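Rollcombe puts Kivi arms on cutlery and plate sorting at its Clarinen wash kitchen

Steak knives are first job for the arms, staff move to inspection and packing 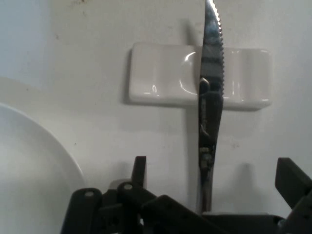
What's changing

Rollcombe, the tableware rental and washing company, has started using robot arms at its Clarinen site to pick and sort cutlery. The arms are called Kivi. Six of them so far, with more to be decided on after August.

First job is steak knives. Serrated edge, pointed tip, and a shiny surface that picks up every color in the room. They were also the item staff most wanted to stop handling. Clarinen rents out a lot of them, mostly to hotels and wedding venues, and until this spring every one was sorted by hand at the end of the wash line.

"We asked people on the floor what they would give away first, and it was knives, nearly every answer," said Laimutė Stankevičius, operations manager at Clarinen. "Then plates, for the wrists. So that is the order we are doing it in."

How the work runs now

The washers are the same as before. Racks come off the line and go to the Kivi cells, where each arm takes one piece at a time, turns it upright in front of the wrist camera and places it by type. Knives go in slotted trays, all facing one way. Anything the arm isn't sure of goes to a reject tray and a person looks at it.

Speed is not the selling point. An arm is slower than a good sorter in a good hour. It does keep going through the 5 a.m. start though, which has always been the hardest shift to fill, and the trays are ready when the packing team comes in.

Practice setups are kept apart from the line. New grips and new items get tried there first, against ordinary white walls and fittings, so a bad grip costs a few minutes and no customer order gets held up. Sorters take turns running the practice sessions. They choose what goes in front of the arm and they mark the results – good, poor, dropped.

What it means for staff

Clarinen employs 67 people. No jobs are being cut as part of the project and hours stay as they are. That was agreed before the first arm was bolted down and it is in writing.

What does change is who stands where. Of the sorting team, 18 have been trained as cell attendants. Training is seven days, paid at the normal rate, and covers stopping and restarting an arm, clearing a jam, cleaning the camera, swapping finger pads and filling in the fault log. Attendants get a higher pay grade once they are signed off. The rest of the sorting team has moved to inspection, packing and the repairs bench.

Not everyone was keen. A few of the longer serving sorters said the cells were noisy and that standing next to a machine all shift was dull compared with the old table, where you could talk. Rollcombe has since moved the attendant stations closer together and put a rotation in place, so no one stays on the cells for more than half a shift.

"I would rather hear it in week one than in the exit interview," Stankevičius said. "The rotation came straight out of those complaints. Some people still prefer packing and thats fine, they can stay on packing."

Safety

Cut-resistant gloves are still required for anyone reaching into a knife tray, arm or no arm. Each cell has a stop button on both sides and the arm will not move while the gate is open. Attendants can stop a cell for any reason and do not need to ask first. Small cuts are still written up the same way they always were, and the numbers are posted by the time clock.

Next steps

Plates come after knives. Trials on dinner plates are under way, with around half of the plate range covered. Forks and spoons later, they nest together and the arms still pull up two at once to often.

The software that decides where each piece goes is from Jenidis, which also runs the fault log. Jenidis staff will be on site through August, mainly on the early shift.

A decision on a second row of cells is due after that. The sorting team will see the plan before it is signed.

About Rollcombe

Rollcombe rents, washes and repairs tableware for hotels, caterers and event venues. Clarinen is its largest wash kitchen.

Press visits to Clarinen can be arranged through the site office, mornings only. Closed shoes please – the floor is wet.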